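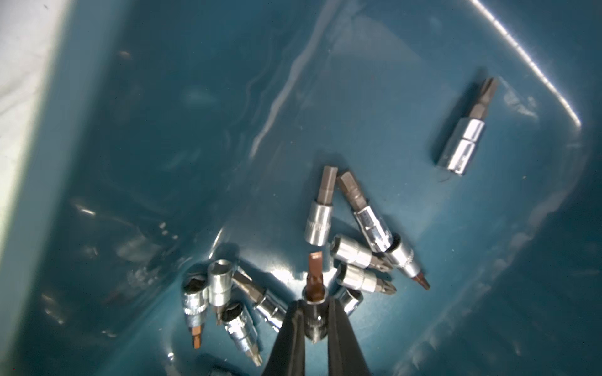
Felista wanted the bit sockets sorted before her uncle came back from lunch. He had poured them all into the blue bin in March, when the shop moved to Mollel Street, and since then everybody was fishing in it with their fingers and saying bad words.

She put an old towel on the bench and began. Phillips on the left side, Torx on the right, hex in the middle. The chrome was slippery and the small ones rolled back to the others, as if they did not want to be separated.

"You are looking for something?" asked Erick from the door. He had a bicycle wheel under his arm.

"No. I am only putting them in order."

"Your grandfather had an order also. He kept the hex ones in his coat."

"In the coat?"

"In the left pocket. When he walked to church we could hear him from the bridge."

Felista laughed, but she turned the next socket more slowly. There were fine marks cut in the side of it, and she rubbed them with her thumb. She remembered the coat, gray and too heavy for the weather, and how it pulled down on one side. She had always believed it was money in there.

Erick leaned his wheel on the wall and picked up a Torx bit that was lying among the Phillips.

"This one is in the wrong place," he said.

"Then put it right."

He moved it across the towel. After that he stayed, and they worked without talking until her uncle's motorcycle came up the hill.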